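Toy Repair Night Comes Back to Jastari Street, and Yes, I Brought Too Much Stuff

February 28, 2018

If you've lived on our side of town for any length of time you know the old Hastard shoe store, the one with the green awning and the bell that never rings when you open the door. Well, the shoes are long gone, and for one evening last week the whole front room was full of toys. Broken ones, mostly! The Jastari Street toy repair and swap night came back after a winter off, and I went along with my notebook, two shopping bags and a nine-year-old.

Fengying Du runs it. She used to do one of these every season out of her garage, but the garage got too small (and too cold, she told me, "my glue wouldn't set and neither would I"), so she asked the owners of the store if she could borrow the front room. They said yes on the same day. There were long tables down both sides, a rug in the back for the little kids, and a coat rack that fell over twice while I was standing next to it.

The way it works is pretty simple. You bring toys that are broken, or toys that are fine but don't get played with anymore. The broken ones go to the left side, where somebody who knows what they're doing takes a look. The good ones go to the right side, and you can take home as many as you bring. No money changes hands except at the snack table, where a cup of cocoa and a square of Hauwa Okeke's coconut cake will cost you a dollar each. I had three squares. I regret nothing.

By closing time they had signed in 106 toys on the repair side alone, and Fengying had the clipboard to prove it. She let me look through it and it's great reading. "Duck, won't quack." "Duck, won't stop." "Puzzle, horse has no face." Somebody had brought in a dollhouse with a note taped to the roof that said the stairs were the dog's fault.

I spent most of my time at the outdoor toy table, partly because that was where the noise was. Tarcísio Fontes had taken it over and he was in his element. He coached kids' archery for years before his shoulder gave out, and he has a soft spot for anything with a string on it. Toy bows are his thing. He says most families throw them out when the string goes, and it makes him crazy, because the string is the easy part and a new one takes a few minutes if you have the right cord.

What you want to check first, he told me, is the limb. That's the long curved piece that does the bending. Run your thumb down both edges, slowly, and feel for anything rough. A few scuffs and specks on the face are no big deal, that's just a toy that's been outside having a nice time. A crack is a different story, and a toy with a crack in the limb shouldn't be strung again at all. Then you look at the places where the string hooks on, and then at the string itself, fuzzy spots especially.

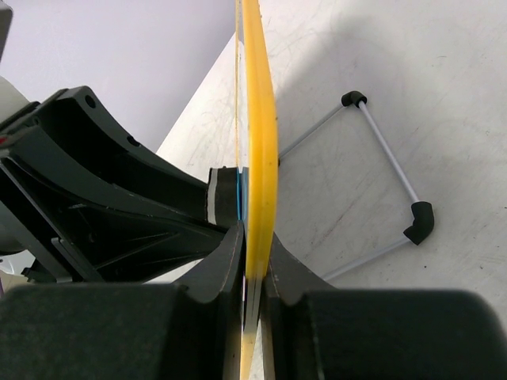 He also has strong feelings about how tight a string should be. Too loose and the thing just flops, so the kid pulls harder and harder until something gives. Too tight and you're asking the plastic to stay bent like that all summer in a hot shed. His advice is to slip the string off one end when the bow gets put away, the same as you would with a real one. I have never once done this. I have a shed full of toys that would like a word with me.

My nephew, who was supposed to be helping carry, asked if he could learn to do a string himself, and to Tarcísio's enormous credit he got a stool and a length of cord and a full lesson. It took him four tries to get the loop right. By the end he was explaining it to a girl of maybe six, using exactly the same words and the same serious face.

Over on the swap side things were a bit more lively. Ruoxi Peng was keeping the tables straight, or trying to, and she told me the board games went in the first half hour. Stuffed animals are slower. People bring a lot of them and then can't look at them sitting there, so they take them back home. One dad put a big gray elephant down, walked to the door, turned around and picked it up again, and the whole room clapped!

A few things I learned about what swaps well, in case you're planning to come to the next one. Anything with wheels is gone in minutes. Train track is always wanted, even odd pieces. Craft kits are good if they haven't been opened, and a real pain if they have. Big plastic playhouses are a no, please don't, there's no way to get them through that door and somebody already tried. Also tape the small parts to the big parts, or put the lot in a zip bag, and write on the bag what it is. Ruoxi had a shoebox of loose pieces by the end of the night, and she asked me to say that if you're missing a wooden carrot or the left half of a bridge, it's probably in there.

Sihan Xiong had the sewing corner, with one lamp and a line of kids waiting with bears. She got through 21 of them. I asked if she ever says no to one and she thought about it for a good while and said there was a rabbit once that was more or less all thread, and she had to have a talk with its owner about rabbits and retirement. (The rabbit now lives on a shelf, I'm told, and is doing well.)

It wasn't all smooth. The electronics table ran out of the little round batteries before seven o'clock, and a bunch of people went home with a singing something that still doesn't sing. Fengying says she'll have more next time and would be very glad of donations, especially those small ones and the double A kind. The parking was bad too. The lot behind Balitz Bakery is fine to use after six, but not everybody knew that, so half of us were circling the block while the lot sat there with plenty of room. Use the lot! The bakery is happy to have you, and the entrance is from the alley.

A word about the toys that don't find a home. Whatever's left on the swap side at the end goes into bins in the back of the store, gets wiped down, and comes out again at the next event. Repairs that couldn't be finished on the night are tagged with your name and phone number. There are 30 of those waiting right now, and Fengying would really like her shelf back, so if you left something with her, expect a call this week and please pick up.

The next night is planned for March, same room, doors at five thirty. The date isn't set yet because Czarnecka Hardware is lending the extra tables and they need them for their own spring sale first. It'll go up in the store window as soon as it's settled, and I'll put it in this column too. They could use 8 more pairs of hands, mainly for setup and for the sign-in desk, and you don't need to know how to fix a thing. If you can carry one end of a table you're in. If you can sew, Sihan would like to meet you immediately.

I came home with fewer bags than I took, a secondhand marble run that's now all over my living room floor, and a length of spare cord that my nephew won't let me put away. He's already been out to the shed to see what else we've got that needs a string. Two things so far, and he hasn't reached the back wall yet.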